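Credited director changed between festival cut and streaming version of Talus?

Nundano

The festival print of Talus runs 115 minutes and credits one director. The streaming version runs 11 minutes shorter and lists a second name under "additional direction." Does this mean the film was reshot, and which credit should I use in a catalog entry?

Estum

Additional direction usually covers pickups or second unit work. It does not replace the main credit. Use the name on the "directed by" card and put the other in a notes field. A shorter runtime alone does not show a reshoot.

Bạch

probably the studio took it over, happens all the time

Estum

Check the end crawl before assuming that. If the second name has its own unit listed (camera, sound, script supervisor), there was a separate shoot. Also compare frame rates. A 24 fps film played at 25 fps loses roughly 2 minutes in every 50, so part of the gap may be speedup.

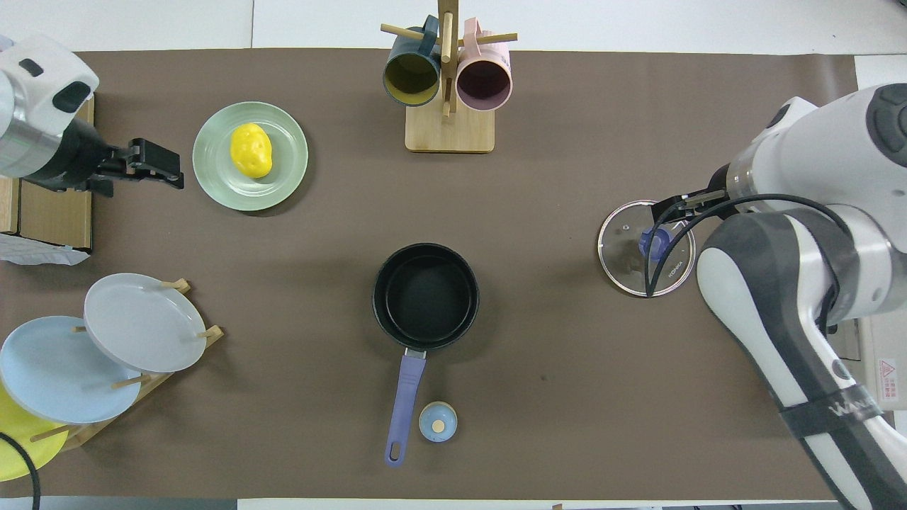

If the frame rates match, log the two as separate versions under one title, each with its own runtime and credits.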